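**Updated 5/27/22 - now includes the notes on splicing and the smaller drive pulley.**

# Retov 40 Inclined Belt Conveyor

If you run a small packing room, a farm shop or a school kitchen that handles a lot of fruit, you probably know the moment when the tables stop being enough. Crates stack up at one end, people stand waiting at the other, and somebody is always walking back and forth between the two. The Retov 40 is the conveyor we'd point you to first. We've had one going in our own back room since October and we still like switching it on in the morning!

It's a light-duty belt, made for loose produce, small cartons and bagged goods. It won't move sacks of potatoes all day (look at the Fenurard range for that kind of work, it's a much heavier beast), but for apples, citrus, bananas, peppers and anything else you could pick up in one hand, it's a lovely machine to work beside.

## What you get

- Belt conveyor, assembled, with motor and drive fitted
- Two pairs of adjustable legs
- Hand controller on a coiled cord
- Spare belt lacing and a lacing tool
- Hex keys for the tracking bolts
- Printed manual, with the wiring diagram on the back page

The belt width is 40 cm and the standard bed is 2 meters long. Longer beds are made to order at Wernasel and take a bit more patience. Side guides, a catch tray and a second set of legs are all sold separately.

## The belt

This is where the Retov shines. The belt has a smooth top face with just enough grip to carry round fruit up a gentle slope, and it wipes down with warm water and ordinary dish soap. We tried it with ripe pears, which bruise if you so much as look at them, and they came off the end in the same shape they went on. Plums did fine too.

The slope is set by the legs. Flat is flat, and the top setting is 9 degrees. Tall things like to be laid on their sides at that angle, and anything perfectly round wants the side guides and a slow speed. Catrin Rosser packs citrus on hers at the top setting all winter and swears by putting a folded towel in the catch tray. We tried it and now we do the same.

If you need a steeper climb, ask for the cleated belt. It has low ribs across it and fits the same bed without any changes to the frame. The ribs do collect leaves and bits of stem, so plan on brushing it out at the end of the day.

## Speed and noise

There's a dial on the controller, and it's a good one - it moves smoothly, and you can set it by feel while you keep your eyes on the fruit. The slowest speed is slow enough to sort by hand without rushing. The fastest is more than most people will ever use, though it's handy for clearing the belt before a break.

The sound is a low hum. We can talk over it in a normal voice, and we run a radio in the same room with no trouble. The older model had a rattle at low speed that came from the drive cover, and the new cover has rubber pads at the corners that have cured it.

## Setting it up

Two people can have it running in some 30 minutes. Stand the legs on a level floor, lower the bed onto them, and tighten the clamps by hand before you go around with the hex key. Plug it in only when the bed is locked.

Run the belt empty for a while and watch the edges. If it drifts to one side, give the tracking bolt on that side a quarter turn clockwise and let the belt go all the way around a few times before you touch it again. This takes longer than you'd like the first time. Belts respond slowly, and everyone's first instinct is to keep turning!

Keep sleeves, apron strings and long hair well away from both ends. Switch off and unplug before you reach under the belt for any reason, including a dropped grape.

## Cleaning and upkeep

Wipe the belt after every shift. Once a week, slacken the tail pulley, lift the belt and clean underneath it, where juice likes to settle. Check the lacing while you're there. If you see a pin starting to work its way out, push it back and crimp the end, or fit a new one from the spares.

Re-splicing is easier than it looks. Cut the ends square, line them up in the lacing tool, and close the hooks from the middle outward. Elis Bevan wrote the splicing page in the manual and it's very clear, with drawings for left-handed people as well. The bearings are sealed and need no grease.

## Drive pulley options

Early buyers asked for finer control at the slow end, so there's now a smaller drive pulley. It drops the whole speed range and gives you a much gentler start. We'd choose it for soft fruit and for teaching rooms where new packers are still finding their rhythm. Swapping it takes one hex key and a little wiggling of the guard.

You'll want the matching Değirmenci drive belt with it, as the standard one is too long. They come as a set if you order the pulley kit.

## Will it suit your room?

Allow space to walk down at least one side, and more if you sort from both. Leave room at the high end for a crate stand, and think about where the cord will run before you pick a spot. A floor that gets hosed is fine so long as the controller and plug stay up out of the water - the motor cover sheds drips, but it isn't made to be sprayed.

For a narrow room, the bed can be turned end for end on its legs, so the controller comes out on whichever side works for you.
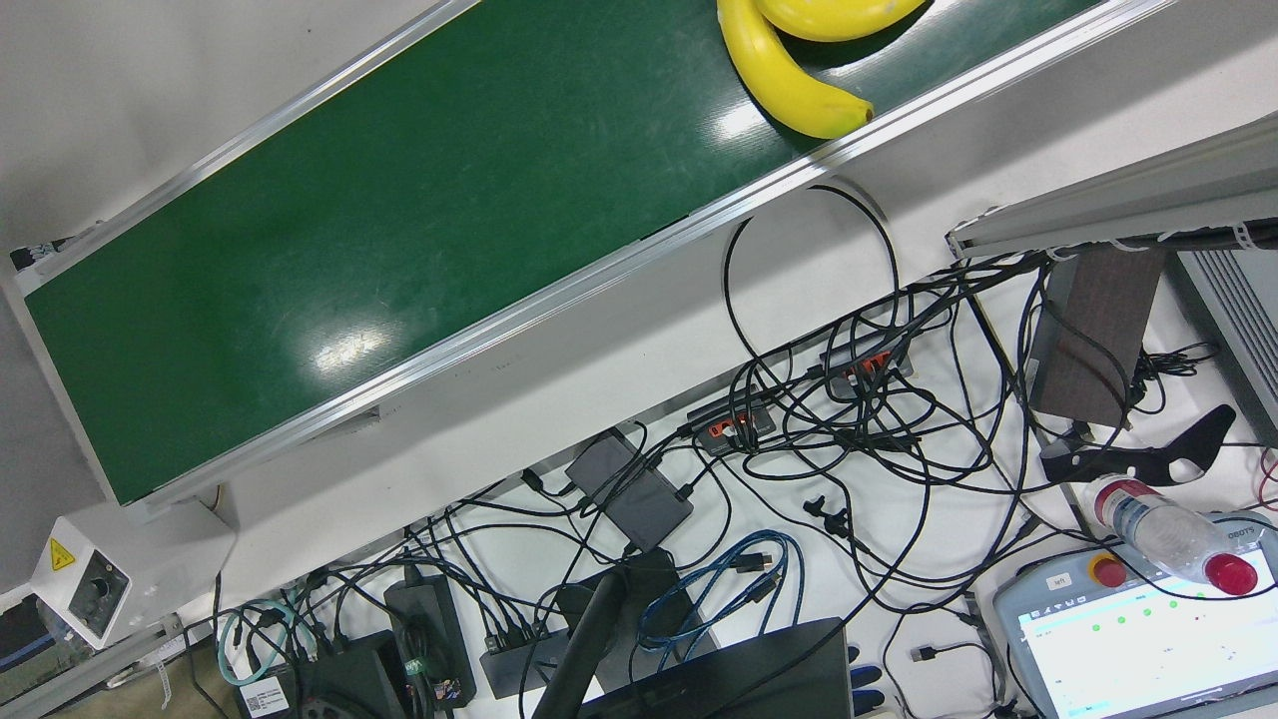 **Can I use the cleated belt with the smaller drive pulley?**

The cleated belt runs fine on the smaller pulley, as long as you loosen the tail pulley all the way before fitting it and track it again afterward.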